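September, shop notebook, start of the dye season

Back at the indigo after a summer of doing nothing but mending! I'm writing this up while my hands are still blue so I don't lose it the way I lost the spring notes (they're in the van somewhere, Nuria, stop asking).

The vat. I went with the fructose one again, same as in spring, in the tall bucket with the lid. Mixed it at lunch, stirred, left it, and by 3 it had the coppery skin on top and that yellow-green underneath when I pulled the spoon through. It smelled right too, sort of like a pond that somebody has put sugar in. I did bump the lime a little compared to what Nuria Esteban wrote on the lid in marker, and I think that was a mistake, see below.

Cloth. Two kinds this time. The Tovex cotton, which is the stiff one we bought far too much of, and the linen offcuts from the Flalla curtains. I scoured both the night before. The cotton threw off so much brown gunk that I changed the water and did it over, and I'd do it a third time if I had the patience. Dry weight of the whole pile was 354 grams, and I'm writing that down because last time I guessed and then couldn't work out why everything came out so pale.

Beating. I've been wanting to try the old trick of pounding the finished cloth to get a shine on it, so I spent a good part of the morning on handles and heads before I went anywhere near the vat. A light mallet just bounces. What you want is weight and a flat face, and you want to let it drop instead of swinging it, or your elbow will tell you all about it the next day. Fold the cloth in eighths, keep it a tiny bit damp, turn it often.

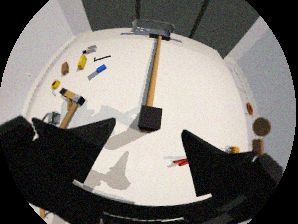
Long-handled mallet, black head, tan wooden handle.

Nghĩa Đàm says his aunt counted out 2,000 strokes a side and that mine looks like a bedsheet somebody sat on. Fair. I quit long before that. There's a bit of gloss on the cotton if you tilt it at the window, and none at all on the linen, which just went floppy (nice floppy, though, I'd wear it).

Dips. Five minutes each, ten in the air, no rinsing in between. First dip on the cotton came out streaky where I'd been lazy about wetting it. By the fourth you couldn't see the streaks unless you knew. The linen grabbed color so much faster that I pulled it early, and I like it better than anything else in the batch.

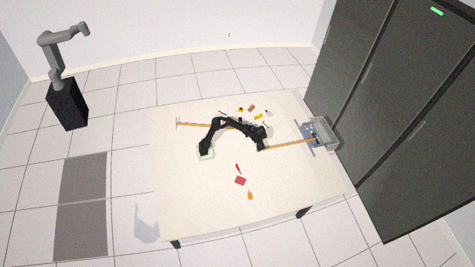

Now the lime problem. The last two pieces have a chalky feel and a dusty bloom on the folds. I gave one a vinegar soak and it mostly cleared, so the other is soaking overnight. Next vat I'm going back to Nuria's number on the lid. She gets to be smug for a week.

Also tried the Tuhiwai resist paste on one scrap. Cracked as it dried, leaked everywhere, pretty in a crackly way but useless for a clean line. Maybe it wants a spoonful of glycerin? Nghĩa has the rest of the jar.

To do: feed the vat, get more pH strips, find a longer drying line, ask Nilier if they still sell the heavier linen by the bolt. Somebody please label the rinse bucket.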